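# La señora del cuaderno de hule

Lorraine Dunmore me abrió la puerta con un delantal puesto y me preguntó si sabía pelar habas. Le dije que sí, que de pequeña las pelaba con mi abuela, y me puso un barreño en las rodillas antes de que yo sacara la grabadora. Así empezó la entrevista y así siguió toda la mañana, con los dedos verdes y ella corrigiéndome las fechas.

Yo había ido a Clistden por otra cosa, la verdad. Quería escribir sobre las escuelas pequeñas del valle, las que cerraron una detrás de otra, y en todas partes me decían lo mismo: habla con Lorraine. Fue maestra en Catterall durante la mayor parte de su vida, y antes alumna de esa misma escuela, y antes (esto lo cuenta con muchísima guasa) casi nace dentro, porque su madre fregaba las aulas y no quiso irse a casa hasta terminar el pasillo.

De su padre guarda un recuerdo muy claro, el del tren. La llevó a ver la llegada del primero que paró en Ridville después de la guerra y la sentó encima de un baúl ajeno para que viera algo. Lo que vio fue a un soldado que bajaba con una jaula vacía. «Me pasé años preguntando qué pájaro era», me dice, y sigue con las habas.

A los diecinueve la mandaron a Wovholm a estudiar magisterio. Compartía cuarto con otras tres chicas y una estufa que tiraba cuando le daba la gana. Aprobó todo menos canto. Y mira que le gusta cantar, ¡me cantó dos veces! Pero el profesor, un señor muy tieso, le escribió en el expediente que tenía «oído voluntarioso», y ella lo tiene enmarcado en el baño.

Volvió a Catterall con una maleta y un sueldo de risa. La escuela tenía un aula, un patio en cuesta y una campana que había que tocar con guantes en invierno. Allí le pasaron por delante 296 niños. Lo sé porque están todos en el cuaderno, un cuaderno de tapas de hule negro que saca de un cajón de la cocina envuelto en un paño. A cada alumno le dedicaba una línea el día que llegaba y otra el día que se iba. Nada de notas. Cosas como «tiene miedo a las gallinas» o «presta el lápiz bueno».

Le pedí permiso para copiar algunas y me dejó tres, ni una más, y solo de gente que luego le hubiera dicho que sí por teléfono. Llamó allí mismo, desde el pasillo, a voces.

Uno de los que dijo que sí fue Dennis Birkett, que ahora tiene setenta y tantos y lleva un taller de relojes en Ridville. Su línea de entrada dice: «Desmonta». La de salida: «Ya monta». Fui a verlo por la tarde y se la leí, y se quedó un rato limpiándose las gafas con la camisa. Me contó que el reloj del aula lo desarmó él, con ocho años, y que Lorraine le guardó las piezas en una lata de galletas y le dio hasta Navidad para devolverlo en marcha. Tardó hasta abril. Durante todo ese tiempo la clase terminaba cuando pasaba el autobús.

Chelsea Tapley, en cambio, me habló de los zapatos. Lorraine tenía un armario con zapatos de varios números y los niños los cogían sin pedirlos. Chelsea llevó durante un curso entero unos granates con hebilla, y de mayor se compró otros iguales para casarse. Su línea no me la dejó copiar, pero me la leyó ella con la mano tapando la mitad.

Lo del cierre Lorraine lo cuenta rápido. Quedaban siete alumnos, el tejado pedía un dinero que no había y una carta dio las gracias a todo el mundo. Ella fue andando a Ridville a protestar, con lluvia, y la recibió un hombre joven que había sido alumno suyo. «Ese sí que lo pasó mal», dice. Le sirvió un té y no arregló nada.
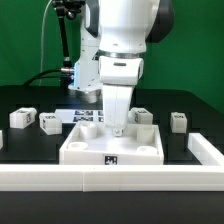

Después de jubilarse se apuntó a la coral de Clistden (¡toma oído voluntarioso!) y montó con un vecino, Florian Ammann, una biblioteca en el antiguo despacho de billetes de la estación. Empezaron con 330 libros, la mayoría novelas del oeste que donó un camionero. Florian quería clasificarlos por autor y ella por el estado de ánimo, y discutieron lo suyo. Ganó Lorraine a medias: hay una balda que se llama «Para cuando no se duerme» y siempre está saqueada.

Florian me enseñó la estación con la llave colgada del cuello. Me dijo que trabajar con ella es agotador y que no ha faltado ni un martillazo de los que hubo que dar para las estanterías. Que a veces la encuentra sentada en el andén, por donde ya no pasa ningún tren, con un libro cerrado. Pensé en el soldado y en la jaula, pero no se lo comenté.

Cuando volví a despedirme, Lorraine tenía la cena hecha con mis habas y no hubo manera de escaparse. Hablamos de mi abuela, de lo caro que se ha puesto el aceite y de si yo pensaba tener perro. Al ponerme el abrigo la vi sacar el cuaderno y escribir algo de pie, apoyada en la nevera. Le pregunté si era mi línea.

—La de entrada —dijo—. Ven en verano, que hay ciruelas.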